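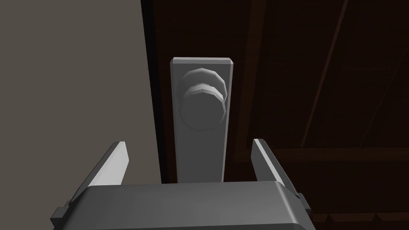 How to Train a Door-Opening Policy from Simulated Wrist Views

Yasuo Iwasaki, December 2018

In this tutorial I explain how we train a policy that brings an open gripper to a doorknob, using only the rendered view from the wrist. The method is small and runs on one desktop machine. I assume that you already have Altau installed and that you can load a room in it. If you used our September version, please delete the old config folder first. The names of the keys were changed.

What you need

Altau, with the Flurau room set
The Becerra training scripts
One graphics card with enough memory for a batch of 14 sequences

Step 1. Prepare the door

Load a room from the set and select one door. Check that the knob and the backplate are separate bodies. In some rooms they are merged, and then the contact signal comes also when a finger touches only the plate. I lost several days with this mistake.

The knob mesh may be coarse, with straight segments in place of a smooth curve. We left the render mesh as it was and used a plain cylinder for collision. The policy did not suffer from it.

Step 2. Record the approach demonstrations

Start each demonstration with the fingers open and the knob between them in the view, still at a distance. Move forward slowly, close, and turn. We recorded 200 demonstrations with the scripted planner. Save the wrist view, the joint positions and the finger opening at every time step.

Do not save the position of the knob as an input. It is tempting, and the training loss becomes very nice, but the policy then learns to ignore the view.

Step 3. Record the search demonstrations

A policy trained only on approaches will fail when the door is not in view at the start. It has seen only doors, so it moves forward anyway. For this reason we recorded 163 more demonstrations, which makes 363 in total. In these the arm starts from a random turn of the wrist and must look for the door first.

Keep the furniture in the room for this part. When the wrist looks down, the policy sees things like a chair on a pale floor, seen steeply from above, and a large dark surface with nothing on it. Such views have no knob, and the correct action is to keep turning the wrist. Be careful with the dark surfaces. A dark door and another dark area can look very similar when they fill most of the view, so do not throw away these samples even if they seem boring.

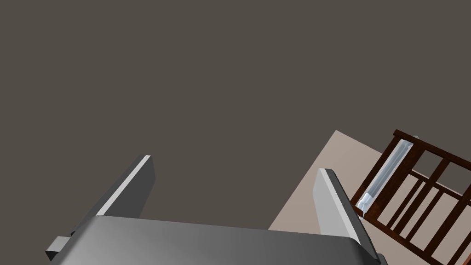 Step 4. Train

Run the Becerra script with the default settings and change only the history length. We use 7 past views. With a single view the arm often swings back and forth between two directions, as it does not remember where it has already looked.

Step 5. Evaluate

Test on rooms which were not used in training. Report the search and the grasp separately. In our tests most failures came from the search, and the combined number was hiding this. The evaluation script from Hudent can write both values to one file if you set split_phases to true.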